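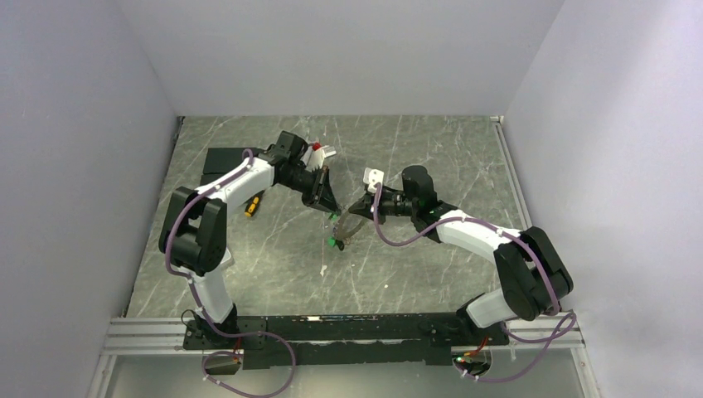 Tidying a Small Worktop: Our Pondport Project
Fathima Sikder, 25 September 2019

I chose worktops for my project as ours at home is forever buried under post and odd mugs, and I do love a clear one! The question was how long a small surface stays tidy once everything on it has been given a proper place. I kept a diary for 12 weeks (starting in February, when it was far too cold to be anywhere else) and wrote down 139 tidying sessions, most of them done in 8 minutes with the kettle on.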